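Open Afternoon at the Skenby Robot Lab

In June a group of us went over to Skenby for the open afternoon at the Durnel lab. 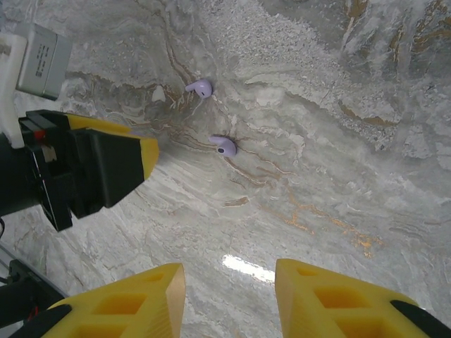 The lab works on two-armed robots that handle small household objects, and the staff had set up 4 stations for visitors. Most people started with the folding station by the door, then drifted to the back, where the Prulix project was showing its work with small items such as earbuds, keys and coins. The yellow fingers on those arms are 3D printed in the building. Each one has a black pad along one edge for grip, and the cutouts in the body let the finger bend a little when it closes on something.

Earbuds are harder than they look. They are light and rounded, and on a polished surface they can slide when a finger touches them. Glossy stone also throws back the room lights, so the wrist cameras have to cope with bright spots. The team told us they have recorded 3,964 tries at small-item tasks so far, and 2,343 of those were on shiny surfaces.

Visitors could take a turn driving the arms with a pair of hand controls. The turns were short and the line was long, but it moved along. Several of us found it hard to judge depth at first.

There were 28 of us in the group, and the lab has agreed to have us back in the fall. The next visit will include the workshop where the fingers are made. Sign up through the Nam office before the end of the month if you want a place. Parking is behind the building, and the side entrance has a ramp.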